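Dealer wants 900 for "reconditioning" on a used wagon, normal?

gravelpit_joe
Looking at a used wagon at Dudimar, the lot out past the fairgrounds. The sticker price was fair and the test drive was fine. Then I got the worksheet and there is a line for $900 called "reconditioning." I asked what it covered and the salesman said inspection, detail, and "bringing it up to our standard." I said I figured that was already in the price. He said everyone charges it now.

Is that true? The last time I bought used was from a neighbor, so I'm out of practice.

talloak
Not true that everyone charges it. Plenty do. It is profit with a name on it. They spent that money before they put the car on the lot and the asking price should cover it. Ask for the out the door price in writing and ignore how they split it up.

mrs_pickett
I work in the office at a dealership (not that one) and I'll disagree a little. Reconditioning is a real cost. Tires, brakes, a windshield, it adds up fast. Where I work it goes in the price, but I don't think a lot that lists it separately is crooked by default. Ask for the repair order. If they did the work there is paper on it.

talloak
Paper or no paper, if the price online doesn't include it then the price online is wrong. That's my whole complaint.

gravelpit_joe
The online listing did not mention it. I went back and checked.

wagonguy2
Did you look at the same car anywhere else? I cross shopped three places in August when I got mine and the fees were all over. Reltau had a doc fee and nothing else. Arabzadeh had a doc fee plus nitrogen in the tires, which they took off as soon as I asked.

gravelpit_joe
Reltau has one in a color my wife doesn't like and it has more miles. I might call them anyway to have a number to compare.

mrs_pickett
Do that. And get the repair order before you go back in. They can email it.

Dropbear_Lane
Sat in the waiting area most of the morning over an oil change, so I read this whole thread.

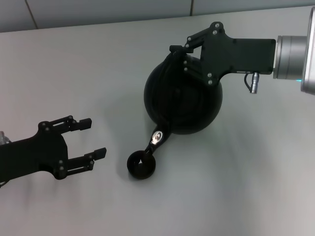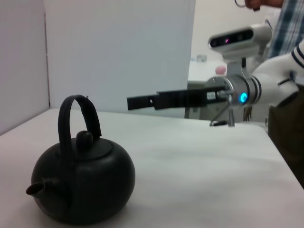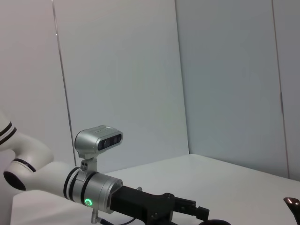 gravelpit_joe
Update. They emailed the repair order. It shows front pads, a cabin filter, wiper blades and a detail. Front pads only, the rears were "within spec." No tires. I don't see $900 there.

talloak
Told you.

mrs_pickett
Shop labor is not cheap, but no, I don't see it either unless they are billing themselves at full retail. Does it give a measurement for the rear pads?

gravelpit_joe
Just a check mark in the green box.

wagonguy2
Then pay for your own inspection before you sign. Wumaso on the county road does prebuy checks and will put it on a lift while you stand there. They found a torn boot on one I was about to buy. If the dealer won't let the car leave for 2 hours, walk away.

8thgear
I'm going to go against the grain here. If the car is good and the total is close to what others are asking, who cares what the line is called? I've seen people lose a clean car over a fee and then pay more for a worse one a month later. Look at the total.

talloak
The total is what I said to look at in the first post. But you don't get a better total by nodding along to it.

8thgear
Fair. I would still offer to split it and be done.

mrs_pickett
One more thing. Check if sales tax is being charged on the fee too. It often is, so it costs you more than the line says.

gravelpit_joe
It is taxed, I just looked. OK, plan is to call Reltau for their number, get the car over to Wumaso, then make Dudimar an offer with the fee gone. I'll take splitting it if the inspection is clean.

wagonguy2
Good plan. Bring your own financing quote if you have one. They'll sometimes drop a fee and make it back on the rate.

gravelpit_joe
Credit union already approved me, so that part is set.

8 days later

gravelpit_joe
Wumaso said the rear pads are low and there's a slow seep at the valve cover. Nothing else. I took the sheet back to Dudimar and they said no to dropping the fee, then no to splitting it, then called me at 2 in the afternoon the next day and said they would do the rear pads and take the fee off. Valve cover is on me. Signing tomorrow.

talloak
Read the worksheet again before you sign. Fees come back.

mrs_pickett
Get the pads written on the we-owe form, with the word "rear" on it.

gravelpit_joe
Will do both. Does anyone know if that valve cover gasket can be done in a driveway?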